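Projects > Student work > Environment

Keeping a small room quiet: sound in shared study spaces
By Lucienne Gilbert, November
3 comments | 5 shares
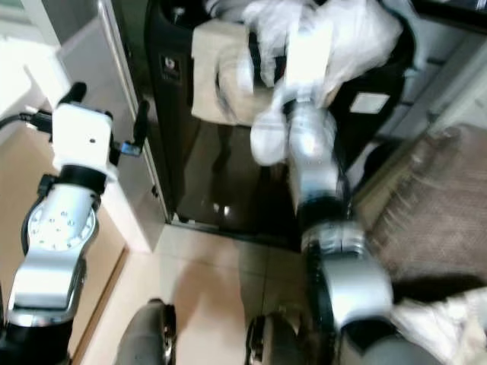
Our project looked at noise in the study rooms at Oltitz, where people often complain that they can't concentrate. We wanted to know whether cheap soft materials would make a difference, or whether the shape of the rooms was the main problem. Sound in a small room reaches the walls quickly and comes back almost at once, so speech gets blurred. A narrow indoor space like the one in the photo also has its walls close together, and we expected flutter echo in rooms of that sort. We tested for it by clapping once and listening from each end.

Method

We used two rooms, called Carré and Drotis on the floor plan. In each room we played the same recorded speech for 60 seconds and measured the level at the desk by the door. Then we hung wool blankets on one long wall and did it again. Readings were taken in the early evening when the corridor was quiet.

Results

Carré changed very little. It already has carpet and a full bookcase. In Drotis the flutter echo was gone once the blankets were up, and the level at the desk fell by 3 decibels. Listeners also found the recording easier to follow.

Problems

The meter was borrowed and we could not check its calibration. The ventilation in Drotis came on during 2 of the readings, and we repeated those. We did not have time to try the ceiling.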